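4.3 Analyse des défauts de prise

Parmi les 100 cycles enregistrés avec la cellule Vovus, 21 se sont terminés par un arrêt. Deux de ces arrêts viennent d'une coupure du réseau et nous ne les discutons pas. Les 19 autres ont la même origine, que nous appelons dans la suite le défaut de fermeture prématurée : le contrôleur déclare la pince fermée sur un objet alors que les doigts ont seulement touché la paroi du bac. La commande de levée est alors envoyée, le bac est tiré de côté, et la surveillance d'effort coupe les moteurs avec un retard qui nous semble trop long pour un poste partagé avec un opérateur.

Le premier soupçon s'est porté sur la perception. La caméra de poignet voit les deux doigts en permanence, mais elle ne voit le bac que de façon partielle pendant l'approche (figure 7). Quand il ne reste dans l'image qu'un coin et une portion du rebord, l'estimation de pose doit compléter la forme par le modèle géométrique, et l'erreur latérale augmente. Le contraste entre le bleu du plastique et le blanc de la table est pourtant favorable, et la segmentation elle-même n'a pas échoué dans les cycles que nous avons relus.

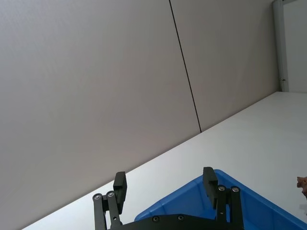 Figure 7. Vue de la caméra de poignet, doigts ouverts. Le bac bleu n'est visible que partiellement.

Nous avons donc rejoué les trajectoires hors ligne, avec la pose du bac mesurée à la main à la place de la pose estimée. Si la perception était seule responsable, les contacts avec la paroi devraient disparaître. Ils ont diminué, mais une partie est restée. Cela nous a conduits à examiner le journal de la pince, et c'est dans ce journal que se trouve la cause principale. Le pilote Groltalska, que nous utilisons pour dialoguer avec la pince, publie deux grandeurs : l'ouverture des doigts et un indicateur binaire de contact. Le second est calculé à partir du courant moteur et il n'est remis à zéro qu'à la réception d'une nouvelle consigne d'ouverture. Lorsque les doigts sont déjà ouverts, la consigne est jugée redondante et le pilote ne la transmet pas. L'indicateur garde alors sa valeur ancienne.

Dans le cycle 1414 de la numérotation interne, analysé par Y. Meng, on observe la suite complète : un frôlement du rebord à la descente, un indicateur qui passe à un, une remontée de correction, puis une seconde descente pendant laquelle la valeur n'a jamais été remise à zéro. Le superviseur lit « contact » dès le début de la fermeture et passe à l'étape suivante. La mesure d'ouverture, elle, était correcte pendant tout ce temps - mais aucune règle ne comparait les deux grandeurs.
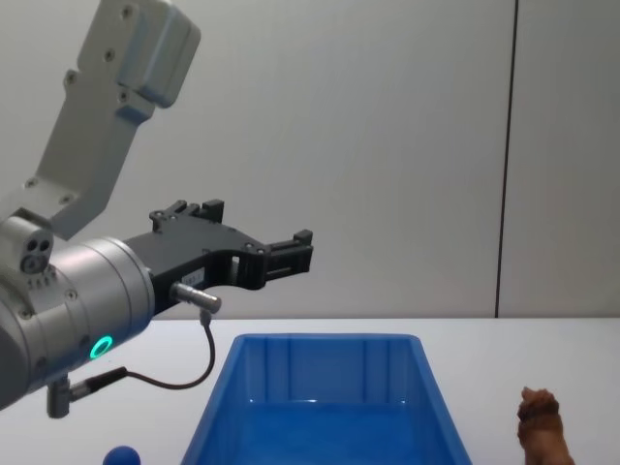 Temps de lecture : 3 min

Un second facteur, moins fréquent, concerne le câble. Dans notre montage il forme une boucle au-dessus de la table avant de remonter vers le côté de la pince. Pour certaines orientations basses, cette boucle peut appuyer sur le rebord du bac et produire un effort parasite, que le contrôleur interprète comme un poids. Nous n'avons pas pu isoler cet effet de manière satisfaisante. N. Ramadan a proposé de fixer le câble le long du bras ; cette modification n'a pas été faite pendant la campagne, afin de garder des conditions identiques pour tous les essais.

Il faut aussi noter une limite du point de vue de la sécurité. L'anneau lumineux du poignet peut rester vert pendant le défaut, car il indique l'état du bras et non celui de la pince. Un opérateur qui se fie à cette couleur pour approcher la main du bac n'a aucune information sur l'étape suivante du programme. L'analyse de risque rédigée en juillet ne mentionnait pas ce cas. Nous l'avons ajouté, et l'accès à la table est maintenant interdit tant que le superviseur n'a pas confirmé l'état d'attente.

La correction retenue comporte une remise à zéro explicite de l'indicateur avant chaque descente, et un test de cohérence : un contact n'est accepté que si l'ouverture mesurée se trouve dans l'intervalle attendu pour l'objet. L'évaluation de cette correction est présentée en section 4.4.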